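Brumomska - pince portative à deux doigts pour la collecte de démonstrations

Référence Brumomska, version 2. Distribution : Skelosmont, matériel de recherche.

Présentation

Brumomska est une pince tenue à la main, destinée à l'enregistrement de démonstrations de manipulation sans bras robotisé. L'opérateur exécute la tâche directement ; les trajectoires obtenues servent à l'apprentissage de politiques par imitation, transférées ensuite sur un bras équipé du même effecteur. L'appareil s'utilise seul ou par paire pour les tâches bimanuelles.

La géométrie des doigts est identique sur la version portative et sur la version montée. Aucun recalage des points de contact n'est nécessaire entre la collecte et l'exécution, à condition que les patins soient du même lot.

Caractéristiques

Doigts : deux, parallèles
Patins : striés, bleus, remplaçables
Bâti : plastique noir ajouré
Ouverture maximale : 87 mm
Cadence d'enregistrement de l'ouverture : 100 Hz
Épisodes par session avant vérification de l'étalonnage : 12
Utilisation : main droite ou main gauche, sans modification

Prise d'objets fragiles

Le protocole de référence a été établi par Mélanie Bouchard et Jaxon Girard sur le jeu Clastine, qui regroupe 2 000 épisodes de saisie et de dépose de fruits en milieu domestique. Les objets sont volontairement hétérogènes en taille, en rigidité et en état de surface : agrumes, tomates cerises, longanes, kakis séchés. Les fruits lisses posent le problème principal. Une force de serrage réglée pour une peau d'orange marque une prune, et la consigne d'ouverture seule ne permet pas à la politique de distinguer les deux cas.

La solution retenue consiste à enregistrer l'ouverture au moment du contact, puis l'écart entre cette valeur et l'ouverture stabilisée. Cet écart est fourni à la politique comme entrée supplémentaire. Les stries des patins limitent le glissement à faible serrage, ce qui réduit la plage de forces à apprendre. Pour une prise bimanuelle, les deux pinces partagent la même horloge et chaque objet est maintenu au-dessus du support avant le déplacement.
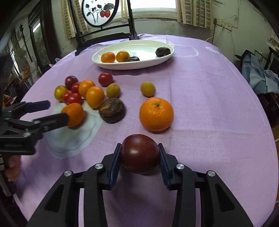 Étalonnage

1. Fermer les doigts à vide et enregistrer la position zéro.
2. Ouvrir jusqu'à la butée. La valeur lue doit correspondre à l'ouverture maximale indiquée ci-dessus.
3. Répéter l'opération sur la seconde pince si la tâche est bimanuelle.
4. Saisir la cale fournie et vérifier que l'écart au contact est stable sur trois prises.

En cas de dérive, contrôler d'abord l'usure des patins - c'est la cause la plus fréquente - puis le serrage des vis des biellettes.

Limites connues

L'écart au contact est peu informatif sur les objets très rigides. Sur les kakis séchés, dont la surface est irrégulière, il varie selon l'orientation de la prise ; Kirsten Beaulieu a proposé une normalisation par objet, disponible dans l'outil Mbeki mais désactivée par défaut. Les épisodes interrompus doivent être étiquetés comme tels et conservés, car ils servent au réglage du seuil de détection du contact.

Contenu de la livraison

Une pince, un jeu de patins de rechange, une cale d'étalonnage, une licence de l'outil Mbeki pour un poste. La seconde pince est vendue séparément.

Questions techniques : Yvette Bergeron, support Skelosmont.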